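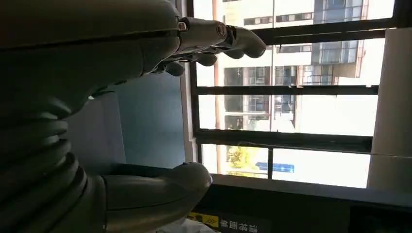
Speed limits for hands near people: is the sheet any use?

gearloft
Our sheet says 2 people present before any hand moves. Fine on paper. Who checks?

Avska80
The log does. Allby made us sign every run.

gearloft
A signature proves someone had a pen - I'd want a stop test first.

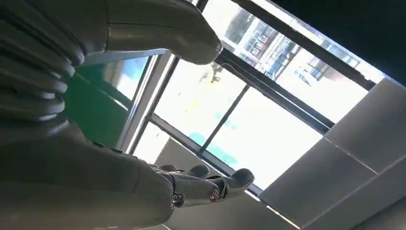
mossop
Disagree. Stop tests get skipped as well, and the Pernov rules at least say who is responsible.

gearloft
Responsible afterwards, yes.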